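Kitchen tips I no longer believe (and a few I do)

Posted 28 December 2022 by Nele Postma

Every holiday season the same baking shortcuts come back around. Freeze this, microwave that, never buy the other thing again. I spent a good part of August and most of this month trying the ones readers keep sending in, mostly with frozen pastry, yeasted dough and cheap cheese. A few are fine. A lot of them are a way to make more dishes.

Thawing pastry in the microwave

The claim is that ten seconds a side on low power gets you from brick to workable. What I got was a sheet with greasy corners and a frozen middle. I tried it in two microwaves, and the old Rolley was worse than the new one. If the butter melts before the dough goes in the oven, you don't get layers, and no amount of chilling afterward fully fixes it.

Move the box to the fridge the night before. If you forgot, unfold it on the counter as soon as it will bend without cracking and check it often. I know that isn't a hack.

Egg wash "secrets"

Cream, milk, mayonnaise, maple syrup, a pinch of sugar, a pinch of baking soda. I brushed them all on scraps from the same sheet. Egg yolk with a spoonful of water gave the darkest shine. Whole egg was close. Mayonnaise browned well enough and smelled like mayonnaise. The syrup burned at the edges and stuck to the pan. Plain milk gives you a dull tan, which is fine on a pot pie.

What does matter is keeping the wash off the cut sides. It glues the layers together and the pastry rises crooked. Use less than you think and a soft brush. The silicone kind leaves puddles.
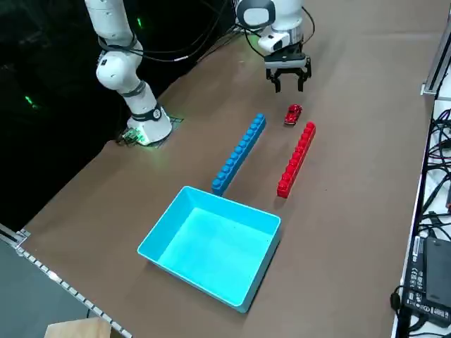
Grating your own cheese

People are very firm about this one. Bagged mozzarella has starch on it, so it's supposed to be useless. For a smooth sauce, yes, I grate my own. On top of a filled pastry that is going into a hot oven, I couldn't pick out the bagged stuff with my eyes shut and neither could my sister, who was sure she could.

Fresh mozzarella in water is the one that causes real trouble. Slice it, salt it lightly and leave it on a towel for a good half hour before it goes anywhere near dough. Soggy bottoms get blamed on the oven far too often.

The damp towel over rising dough

It works until the towel dries out and sticks, and then you peel the skin off your rolls. A lid works better. So does a big upside-down pot. I was sent a Skilholm proofing cover to try and it did the same job as the pot, except that now I have to store it.

Oven thermometers

I wanted to be sceptical here too. My oven dial said 350 and the Smits thermometer hanging from the rack said 342, so I felt smug and nearly put it back in the drawer. Then I moved it to the back left corner and had to rethink a few years of uneven cookies. Buy a cheap one, move it around for a week, and write down where the hot spots are. You don't need the kind that talks to your phone.

Freezing filled pastries unbaked

Good tip, usually explained badly. Freeze them on a tray first, spaced apart, and bag them only when they're hard. Bake from frozen and skip the thaw. Give them a few extra minutes and look at the bottom before you decide they're done. Wet fillings (tomato, spinach, mushrooms) should be cooked down and cold before you fill anything. Garlic butter goes on at baking time. It flakes off in the freezer.
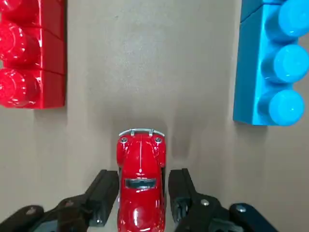

Little red car, silver bumper.

Non-stick sprays and liners

I don't trust "nothing sticks" printed on a can. The Stotik spray left a tacky brown film on my light-colored pans that took a paste of baking soda and a long evening to shift. Parchment is boring and it has never let me down. If it curls, crumple it into a ball, flatten it out and it will lie still. That trick is real and it's free.

Does a pizza stone help with pastry?

Somewhat, if you have one already and you're patient enough to heat it properly. A heavy sheet pan left in the oven during preheating does nearly the same thing. Slide the parchment straight onto it. I wouldn't spend money on a stone for this.

Reviving leftovers

Hot oven, bare rack, a few minutes. The wet paper towel in the microwave gives you something warm and chewy, and if that's what you like, carry on. I did try the toaster on its side. Please don't.

Next up is the one about storing flour with a bay leaf, which I have doubts about already.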